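Search this repository
Search
Go to file

January 19, 2023
By Yolandi Msimang

# Utasetti hand-held gripper set: equipment plan and data card

Notes for anyone adding to the Randley order or reusing the recordings made with it. Prices are in pounds and leave out VAT.

## What we are buying

- 2 hand-held grippers with built-in camera, from Moodley
- Spare finger pads, one pack per gripper
- Storage for the recordings
- Hand tools and small objects for the tasks

The quote from Moodley is £3834 for both grippers. Pads and storage come to £517 on a separate order, so that a delay to one does not hold up the other. Hand tools come out of the workshop budget and are not counted here.

Pravesh Mthembu holds the order numbers. Ask him before ringing Moodley, as they only deal with one contact per account.

## What the recordings cover

There are 17 tasks in the first release. Most are picking up, turning and putting down a single item. Screwdrivers are used in several of them, and the long thin shaft is a fair test of the finger pads. Recording is done in the open-plan office under the normal ceiling lights, with desks and people in the background.

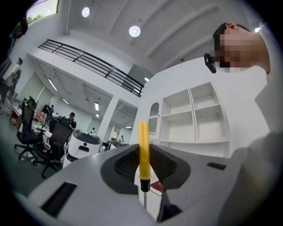 ## Planning notes

Faces are blurred before release. Allow staff time for checking this, and put it in the budget as its own line. Last year it was left under "storage" and ran over.

Pads wear faster than the quote assumes. Order the next pack when you fit the last spare. Delivery from the Villport depot is slow in March because of their stocktake.

No robot arm is included in this round. If one is added later, the mounting plate has to be priced with it. The hand-held shells do not bolt straight on.

## Known gaps

- Gripper force is not logged
- No repair cover after the first year
- Training time for new operators is not costed

## Changes

Corrections to the task list go to Yolandi. Changes to prices go to Pravesh, with the supplier's email attached.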